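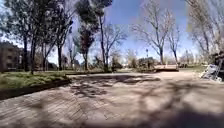 Paving, edging and the ground under trees: maintenance notes

Small-format paving laid in a brick pattern has a high proportion of joint to surface, and most of its faults begin in the joints. The notes below apply to open paved areas beside lawn and mixed trees, and to domestic patios and drives.

Sweeping
Use a stiff brush on dry paving and work diagonally to the joints. Brushing along them pulls the sand out. Needles from pines and other evergreens fall all year and pack down tightly, so sweep at regular intervals and not only in autumn. Bare deciduous trees need little attention in winter beyond collecting twigs after wind.

Washing
Pale beige and tan paving shows dust and leaf stains sooner than grey. Start with warm water and a little washing-up liquid. Do not use acid cleaners on limestone or concrete. If a pressure washer is used, fit a fan nozzle, hold it at a low angle and keep it moving. Allow the surface to dry fully before refilling the joints.

Refilling joints
Use kiln-dried sand. A 16 kg bag of the Skavar fine grade is a convenient size to carry and pour. Spread it thinly, brush it in from two directions, tap the surface with a rubber mallet and brush again. Repeat after 4 weeks, when the first filling has settled. Damp sand bridges across the top of the joint and leaves a void underneath.

Shaded areas
Paving under evergreen canopies dries slowly and grows algae first. Treat in March, before growth starts. Elten concentrate is diluted in a watering can and left on; follow the rate on the label and keep it off the grass. Lifting the lower branches helps more than a second dose.

Grass edges
A low kerb between lawn and paving should be cut along with a half-moon edger twice a year. Keep soil below the top of the kerb – once it is level, rain carries it across the slabs. Yellow patches beside the kerb are often caused by shallow soil over the concrete haunching. Spike these with a fork and top-dress.

Roots
Raised paving near a trunk should be lifted and relaid on a slightly higher bed. Do not cut roots thicker than a thumb without advice. Mark lifted pieces with chalk so that they go back in the same order.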